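How to chit seed garlic and get it in the ground

Quick one, it's planting week at Uvorside and I'm behind.

Break the heads the day before. Not earlier, cloves dry out. Keep the big ones, eat the small ones. Anything soft or moldy goes in the trash, not the compost. 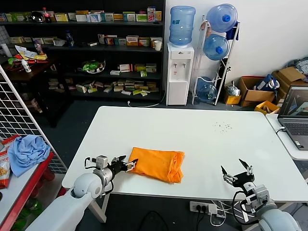

Filed under: Alliums / Fall jobs

Soak cloves 12 hours in plain water. Drain. Then plant, pointy end up, two inches deep, six inches apart. Rows wide enough for your hoe. We did 2,000 cloves last October, 32 to a bed row, and teh ones I rushed came up crooked.

Mulch right after. Straw, four inches. Water once if the soil's dry, then leave it alone.

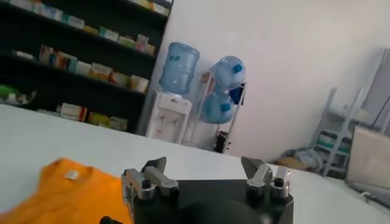 Haltinari: We skip the soak on heavy clay, ours rotted two years running. Dry cloves straight in, same spacing, no trouble so far.

Fair point, clay is diffrent. Ours is sandy. Pull mulch back a bit in March when the tips show.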